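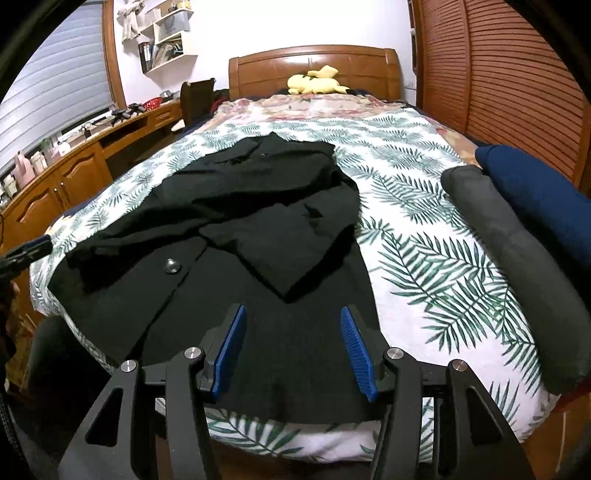
Volteo Junior Cricket Program
Progress report to the grants manager, Shehu Foundation
Reporting period: start of season to end of May

Where the money is up to

The first two instalments of the grant have been received and mostly spent. The largest item was the resurfacing of the practice nets at Dakoleck Oval, followed by umpire training and bus hire for the away rounds. There is $2000 left in the equipment line, which we would like to carry over. We held it back on purpose. The equipment list in the original application was put together in a hurry, and having watched a season of under-13s and under-15s I no longer think half of it is needed.

Nets

The new surface went down five weeks later than the contractor promised. It plays well enough at the northern end. The southern end has a soft patch on a good length, and anything pitched there keeps low. The contractor has been out to look at it twice and says it will settle. I have my doubts, as it hasn't settled yet, and I have asked for the final payment to be held until somebody bowls on it and is satisfied. Until then we are using the southern lane for throwdowns only.

The bowling machine purchase has been put off. Ilusetti offered us a discount on a trial unit, but it came with a service contract that would have cost more over the life of the grant than the machine itself. Their brochure says juniors improve faster with regular machine sessions. It does not say compared with what.

Player numbers

The application set a target of 700 registered juniors across the district. The registration system shows we passed that in the second month. Please treat this figure with care. Registration is free and takes a minute, and a good many of those names belong to children who came to a school clinic, got a hat and have not been seen since. Team sheets are a better guide, and they tell a quieter story: steady in the under-11s, slightly up in the under-13s, and down again in the under-15s, where we lose players to football and part-time jobs every year. I would ask that next year's target be written around matches played. It will look worse on paper and be much more use to both of us.

Girls' competition

We started the season with 8 teams and finished with the same number, although two of them merged and a new one formed at Volteo after the break. The standard is uneven. Several matches were over before drinks, and nobody learns much from bowling a side out for not many on a hot morning. The clubs want to split the competition into two divisions. With so few teams, that means playing the same opponents over and over. My own preference is to keep one division and shorten the longer innings, with retirements at 30 balls. We will put it to the clubs before fixtures are drawn.

Coaching

Three coaches finished the accredited course and a fourth has the practical left to do. The feedback forms were glowing. They were also filled in at the end of the day, in front of the presenter, with lunch still on the table. What I can report from watching training is that fast bowlers are now having their overs counted at most clubs, which did not happen last year. Fielding sessions are still mostly high catches and standing in line.

Umpires

This is the part of the program I had least faith in, and it has gone best. Teenage umpires stood in most under-11 matches, paid per game from the grant. Complaints from the sideline fell away after we moved parents' chairs to the far side of the boundary at Dakoleck -- a change that cost nothing and was not in the application.

Risks for the next period

Ground access is the main one. The council has not confirmed winter maintenance dates, and if the square at Dakoleck is closed late we will lose the first 3 rounds. The other is water. The bore pump failed once in the warm weather and was patched, not replaced. We have asked for a quote and had no reply.

Requests

Approval to carry the unspent $2000 into next season, to go on match balls, keeping pads in smaller sizes and covers for the nets.

Agreement to replace the registration target with one based on matches played.

An answer on both by the end of June would let us order before prices change.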